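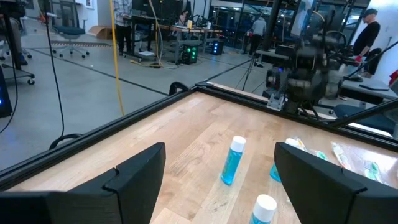 ## Re: [tanau-robotics] Unexpected finger movement after reset, bench cells

Dear all,

Further to the message of Shamim Zaidi, which is quoted at the foot of this one, the safety office has completed its first review of the fault. The findings are set out below, together with the temporary rules that apply to every arm running the Pusurell control software.

**What happened**

During a handling run at the wooden bench, an operator pressed the protective stop in order to straighten an item that had slipped. The arm halted correctly. When the stop was released and the reset button pressed, the gripper fingers closed without a command from the operator. The arm itself did not move. The operator's hand was at the edge of the work area and was not touched. One small bottle was squeezed hard enough to split at the neck, and its contents were cleaned up under the usual spill procedure.

The event log shows 223 milliseconds between the reset and the start of the closing movement. The peak grip force recorded was 132 newtons. The limit set for light articles, such as the small bottles of blue liquid and the wrapped toiletries, is well below that figure.

**Cause**

The gripper controller, supplied by Kettani, keeps its last target position in memory while the protective stop is active. On reset it is meant to discard this target and hold its present position. On the arm in question it did not do so. The force limit had also returned to its default value, so the fingers closed on the old target with more force than the task allowed.

We have repeated the fault 3 times with the bench cleared and the operators outside the marked area. It appears only when the stop is pressed while the fingers are already moving. A stop pressed while the fingers are at rest has not produced it so far, although we do not regard this as proof that it cannot.

**Temporary rules**

With immediate effect, and until further notice from this list:

1. Hands must be clear of the fingers before any reset, including when the gripper is open and seems idle.
2. After a protective stop, gripper power is to be switched off at the cabinet before anyone reaches over the bench. The stop alone is not to be relied upon.
3. The force limit is to be read back on the operator's screen after each restart and entered in the run sheet.
4. Where two arms share a table, both are to be stopped before an item is moved by hand.
5. Tubes, syringes and similar thin-walled articles are not to be gripped at all on controllers that have not been checked.

Rule 5 has caused some inconvenience to the group working with the orange tubes in the clear holder. Their work may continue with the arm positioned by hand and gripper power off. A request for an exception was received and has been declined.

**Checks and correction**

Kettani has been given the full log under our reference 3534 and has acknowledged it. A corrected controller version is expected in April. In the meantime our own technicians will add a check on the Pusurell side which compares the stored target with the actual finger position and refuses the reset if the two differ. Until that check is in place on a given arm, the arm will carry a yellow tag on its cabinet. Tags are to be removed by the safety office only.

Groups using the Plarnumel fingers should note that these are not themselves at fault. They were inspected after the event – no wear or damage was found – and they need not be returned.

Any similar movement, however slight, should be reported to this list on the same day. Please include the time shown on the controller, as the cabinet clocks do not agree with one another.

Yours faithfully,

Safety Office, Tanau

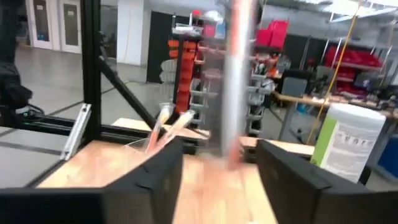

Shamim Zaidi wrote on Saturday, January 27, 2024:

> Dear colleagues,
>
> I wish to report that a gripper closed by itself this morning after a reset. I had pressed the protective stop in the middle of a grasp, straightened the bottle and stepped back. I then released the stop and pressed reset once. The fingers shut at once and the bottle split.
>
> No one was hurt. My hand had been between the fingers a few seconds earlier, and I would not wish anyone else to try the same thing before the cause is known.
>
> I have switched the cabinet off and saved the log. I have not tried to repeat the fault. The arm should stay off until the safety office has seen it.
>
> Could those who use the same controller say whether they have had this happen? I have a faint memory of the fingers twitching after a reset last year, but I did not write it down at the time.
>
> Regards,
> Shamim Zaidi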